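Ticket 1255 - Shelf boards sagging and bottles creeping forward, drinks shelving
Opened by: Patricio Fuentealba
Assigned to: Heino Rebane
Status: Open, waiting on parts

First report

Hi Heino, me again, sorry! It's the Gurnell shelving with the bottled drinks, behind the white table. I wiped the boards down this morning and the bottles on the middle tier keep sliding toward the front edge. I push them back, go get a coffee, and when I come back the front row has moved again. Not by much, maybe the width of a cap, but I don't love the idea of a full soda bottle going over onto the table.

The tier I mean is the one with the colas (red caps) and the juice with the light green caps right next to them. The juice is the bigger headache - those are packed in staggered rows, so when one moves the ones behind it come along for the ride.
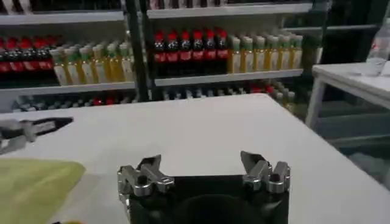 What I tried

1. Took everything off the middle tier on the left and laid a level on the board. It tips forward. The bubble is clearly off center, no squinting required.

2. Checked the floor under the feet with the same level. Floor's fine, so I left the feet alone.

3. Pulled the board and looked at the clips. Two of the front ones were sitting one slot lower than the back ones (I'm pretty sure that was me, in March, when we moved the tiers to fit the taller bottles). Moved them up, put the board back, and it was a lot better but still not flat.

4. Swapped the left and right boards to see if the tilt followed the board. It didn't! It stayed on the left side, so I'm blaming the clips or the post and leaving the board out of it.

5. Put the bottles back and gave the table a wipe with the yellow-green cloth. I'd like to keep that table clear of drips while this is going on, so please leave the cloth there for now.

Reply from Heino, pasted from email so it's all in one place: "Press your thumb on the front clips with the shelf loaded. If they give, they're worn and you need new ones. Don't shim with cardboard, Pichit did that at Kongkaew and it went soft."

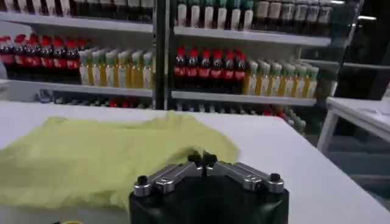

So I did the thumb thing and yes, both front clips on the left side give. The one nearest the post is the worst, it clicks when you let go of it. The right side is solid as far as I can tell, and nothing has crept over there all day. I also had a look at the top tier while I was up on the step stool and those bottles haven't budged, so I'd leave that one alone.

Driline sells the clips in bags of 20 or 100. I asked Samran to order the 20, we only need eight and I'd rather not have a drawer full of them. Until they come I've told Iason to keep the front row on that tier one bottle back from the edge. I'll update when I've got the new ones in. Does anybody know where the rubber mallet went?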